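Tomuvville away allocation for the cup semi

setiawan_end
Club site says we get 1304 tickets for Tomuvville. Their ground holds a lot more than that and we filled 2000 at Tivholm in February. Anyone know if there's a second batch?

flilon_red
No second batch. The league rule is a share of capacity and the north stand is shut.

oldterrace
That rule is for league games. The cup has its own and the club could have asked for more. They didn't push.

flilon_red
You don't know that. Zbigniew Rutkowska said at the fan meeting they wrote to Tomuvville twice.

oldterrace
Writing is easy. Season ticket holders of 12 years are going to miss out again.

Tshepo Buthelezi
I'm more worried about who starts in goal. If the keeper's shoulder isn't right by Tuesday we're in trouble whatever end we stand in.

setiawan_end
He trained yesterday. Backup was fine in the last round anyway - 2 saves in the shootout.

oldterrace
Fine? He was lost on every corner.

flilon_red
Disagree, the corners were on the center backs. Back to tickets, sale opens 9 am for members, limit of 2 each. Coaches leave from the Tivholm lot and you book those separately.

setiawan_end
Thanks. Will be logged in at 8:45.

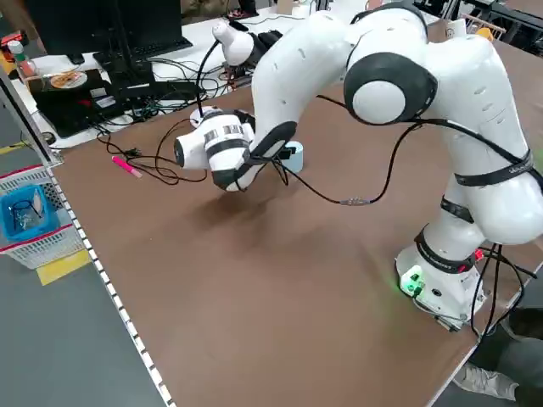

White robotic arm at a wooden tabletop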